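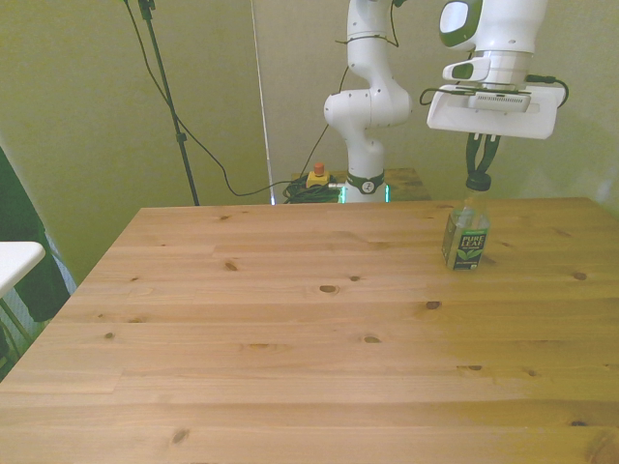
The Demonstrator's Share: Why Teaching by Hand Deserves Proper Standing

Opinion. Issued by the Plellbridge Forum on Practical Automation

The Forum has been asked by its member institutions for a view on whether work spent showing robots how to perform tasks should be treated as skilled work. Our view is that it should, and that the present habit of recording it as general laboratory support does harm both to the people concerned and to the quality of what the machines learn.

Two methods are in common use. In the first, a person takes hold of the arm and moves it through the task. In the second, the person stands apart and drives the arm by remote control, with a hand-held device or a smaller copy of the arm. Each has its supporters. Members who took part in the Dravuvik exchange will recall how firmly opinion was divided there, and this paper does not attempt to settle the matter. Our concern is with what the two methods share, namely that a person must decide, many times an hour, what a good movement looks like.

What is asked of the demonstrator

Much of the published discussion speaks of demonstrations as though they were a raw material, to be gathered by weight. Tenders are written in the same spirit. A recent call circulated to our members asked for 2,000 demonstrations of simple table tasks and said nothing whatever about who should give them, how long they should be trained or how often they should rest. It did specify the file format in great detail.

A simple table task is less simple than the phrase suggests. To take a drinks bottle by its cap, the demonstrator must bring the fingers down on either side of something narrow, judge depth from an awkward angle, and close without pushing the bottle over. Under remote control the sense of touch is weak or missing altogether. People who do this well develop habits they find hard to put into words: a short pause over the object, a slight correction at the wrist, a slower final descent. These habits pass into the record, and so do bad ones. A tired demonstrator hesitates, overshoots and comes back, and a system trained on that record may learn to hesitate too.

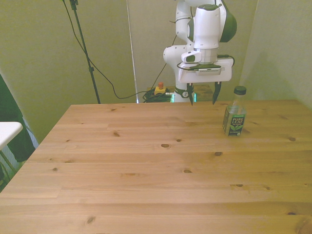 The case against, and our reply

The strongest objection is one of cost. If every demonstrator must be trained and properly graded, small institutions will produce fewer demonstrations, and some may stop altogether. We take this seriously. The Fakir programme, run by one of our smaller members, has a staff of 9 and could not bear a heavy scheme of certification. We do not propose one.

A second objection holds that numbers will cure all faults. On this account, a sufficient mass of demonstrations will drown the clumsy ones, and care taken over any single movement is wasted. We are not persuaded. Faults made at random may well be diluted. Faults made by everyone for the same reason, such as a badly placed control or a rushed timetable, are repeated throughout the record and become part of the lesson.

It is also said that the work will shortly disappear, as robots learn from recordings of people going about ordinary tasks with their own hands. That may come. Institutions are nonetheless employing demonstrators today, and the prospect of a post ending has never been accepted as grounds for neglecting the person who holds it.

What we recommend

We ask member institutions to adopt four modest measures. Demonstrators should be named in the records of a project in the same way as technicians, unless they prefer otherwise. No period of continuous remote operation should exceed 50 minutes. New demonstrators should spend at least 2 days working beside an experienced colleague before their recordings are kept. Finally, demonstrators should have the right to mark one of their own recordings as poor and have it set aside, without that decision counting against them. 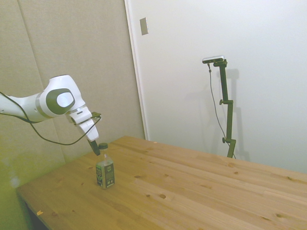 A bottle task on a pine table, with the gripper close to the cap.

The last measure drew the most comment in consultation. Some members feared that it would be used too freely. Under the Brusus scheme, where the right already exists, supervisors told us that they had come to rely on it, as the person at the controls often knew of a fault which could not be found in the data afterwards.

Funding bodies have a part to play as well. A call for demonstrations should state what training is expected and allow for its cost. The Forum will write to the principal funders in April to that effect, and invites members to send comments on the draft letter before then.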